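News > Legal Help > Press Releases

Grovside Law Clinic opens its evening tenancy desk in Sanotville

3 minute read

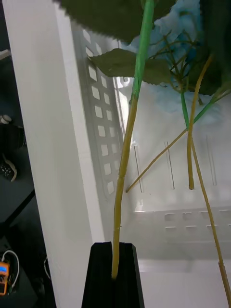 Six o'clock is no use to me, one reader wrote under our last update, I don't get out of work until half past and by then every solicitor in town has gone home. Fair point, and we heard it a lot. So from 1st July the Grovside Law Clinic will be keeping its doors open into the evening, 2 nights a week, for anyone in Sanotville with a renting problem and no lawyer to take it to.

I've been running the clinic long enough to remember when it was a desk in a corridor with a kettle on it (the kettle survives, more or less), so forgive me if I sound a bit pleased. We've wanted to do this for ages! Last year our students and supervising solicitors took on 614 housing enquiries, and the ones that stay with me are the people who rang at lunchtime, whispering, from a stockroom or a parked van, trying to explain a notice to quit before their break ended. You can't do that properly in ten minutes. You can hardly find the letter in ten minutes.

The evening desk will be run by final-year law students from Piras College, working in pairs with a qualified solicitor in the room the whole time. Each appointment lasts 30 minutes. We'll look at your tenancy agreement, any letters or texts from your landlord, and whatever the court has sent you, and we'll tell you in plain words where you stand and what the next date is. If you need somebody to write a letter, we can usually do that the same week. If you need somebody to stand up in court for you, we'll be straight with you about whether we can, and if we can't we'll help you look for a firm that does.

What we can't take on in the evenings is anything to do with buying or selling a home, business leases, or neighbours' hedges. I'm sorry about the hedges. We do get asked.

The money for the first year comes from the Tatus Fund, which has backed our daytime sessions before and asked some very sharp questions before backing this one. It pays for the supervising solicitor's hours, an interpreter when one is needed, and the heating — the old building on Mill Street is lovely in summer and perishing by October.

People sometimes ask me whether students should be let loose on real cases. They aren't let loose. Everything that leaves the building is read and signed off by a solicitor, and the students have all done a full term of daytime interviews before they come anywhere near the evening list. They also tend to read every page of everything, including the bits in tiny print on the back, and I've known more than one possession claim come unstuck on those bits.

Appointments are free and there's no means test for the first one. You can book by phone or at the front desk in the daytime, and we'll keep 6 places each evening for people who just turn up. Bring your papers, even if they're in a carrier bag and out of order (most are). Children are welcome, and there's a ramp at the side entrance.

If you've had court papers with a hearing date on them, please don't wait for an evening slot. Ring us that day and say so, and you'll be put through.

Local reporters who'd like to come and talk to us before opening night are very welcome too. We won't be able to let you sit in on appointments, for obvious reasons, but I'll happily talk your ear off in the kitchen.

For press enquiries, contact the clinic office at Grovside, Mill Street, Sanotville.

Comments

millstreetmum
About time, I had to take unpaid leave for my appointment last year. They were brilliant though and I got my deposit back.

Renter_in_Sanotville
Does this cover lodgers? I live in the same house as my landlady and can never find out what rules apply.

Grovside Law Clinic
Yes, do come in. Lodgers have fewer rights than tenants but you do have some, so bring anything you've got in writing.

oldtowner
Parking round there in the evening is dreadful, take the bus.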